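Okay, I promised a few of you I'd write up how I finally got my grandmother's letters read, so settle in with something warm. This is going to be a long one (my threads always are, sorry, I love you all) 1/

Background for the newer folks: my grandmother left a hatbox of letters when she passed, most of them from her older sister, who stayed behind in Gratmont when the rest of the family sailed. Pencil, both sides of the page, and then turned sideways and written across again to save on postage 2/

I can read maybe one word in five. My French is kitchen French. I can ask you to pass the butter and tell you your coat is too thin, and that's about where it ends 3/

So in January I wrote to Régis Picard, who teaches a little evening class on old handwriting, and asked if he'd look at one page. One page! He wrote back the same night and said to bring the box 4/

First thing he taught me, and I pass it on to anybody with a hatbox of their own: don't start at the beginning. Start with the envelope, then the date, then the signature. You get the shapes of her letters from words you already know, and then you go hunting for those shapes in the rest 5/

Her capital D looks like a treble clef. I had been reading it as an S for two years. There was a whole family named "Srundel" in my notes, and of course they were the Drundels from next door, who come up on practically every page because their goat kept getting into the beans 6/

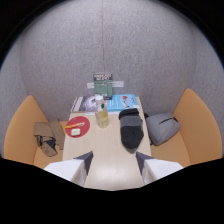

Second thing: read it out loud, even badly. She spelled the way she talked, so a word that looks like nonsense on paper will suddenly turn into a perfectly good word once it's in your mouth. I felt silly for the first ten minutes and then I was hooked 7/

Third thing, and I'm still working on this one: leave gaps. If you can't get a word, put a dash and keep moving. I used to sit and stew over one smudge for an entire evening, and then three lines down she'd write the same word again, clear as day 8/

As for what's in them, well, it's mostly weather and food, and I wouldn't trade a line of it. She wants to know what on earth Postum is, because my grandmother had written that they were drinking it in place of coffee, and she is so worried. She brings it up in four separate letters. She offers to mail real coffee 9/

There's also a Mr. Hordiienko who rented the upstairs room and fixed clocks. He gets half a page when he arrives, then a line here and there, then he's carving the Christmas goose, and you can draw your own conclusions. My mother had never heard of him. We are looking into it 10/

I've been typing everything up as I go, French on the left and my clumsy English on the right. The longest letter so far came to 2,263 words, and a good bit of that is the goat 11/

People have asked about supplies so quickly: a soft brush, a cheap magnifier with a light in it, pencil only near the originals, and paper folders from the art store. Please don't tape anything! Somebody in my family taped things in the seventies and I'm still mad 12/

And please, if you have an aunt or a grandpa who can still read the old hand, call them this week. Take one letter over and let them talk. My cousin did that with her great-uncle and he told her stories all afternoon that weren't in the letter at all 13/

I've got the second half of the hatbox still to go, including one bundle tied up with kitchen string that I keep saving for later. More when I know more about the clock man 14/14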